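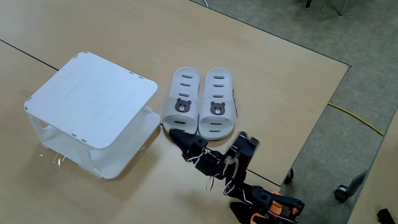
Bear slippers, a shoe rack and a robot arm with one job.

Why Did the Robot Stop Tidying Up?

By Ritu Dubey
Jul 15, 2025

Putting slippers on a shoe rack is a chore you can do half asleep. You may even have done it once or twice without being asked. For a robot arm it is hard work, and in May an arm at the Brastcombe workshop got it badly wrong.

The arm had a gripper with two fingers. Its task was to pinch a slipper, lift it and set it on the rack. On try number 16 it closed its fingers, rose grandly into the air and carried nothing at all across the table. Then it let go of the nothing, very gently, and went back for more.

A person would notice an empty hand. This arm had no feeling in its fingers. Its program said "close, lift, move, open," so that is what it did, and as far as the program knew, the day was going beautifully.

Then things got worse. On the next try one finger landed on top of the slipper and pushed down. The slipper was squashed against the table and the table, being a table, refused to move. The motor in the arm's elbow kept pushing anyway.

A motor that pushes and can't turn is called stalled. Electricity keeps flowing into it, and much of that turns into heat. Leave it long enough and the motor can be ruined. This one pushed for 10 seconds before Kanchan Rana hit the stop switch. There was a smell. She says it was like burnt toast, only more expensive.

So what got fixed? The program now checks how hard each motor is working. If one strains too much, the arm quits and waits for a grown-up. It also checks how far the fingers have closed. Fingers shut all the way means there is no slipper between them, and the arm has to try again.

Wires get a look before every run too, because a loose loop can snag on a moving joint. And hands stay off the table while the power is on, including the hands of people who are sure they'll be quick.

The elbow has a new motor. The bears have not commented.

We use cookies to remember your settings. They are not the kind you can eat. Accept | Manage choices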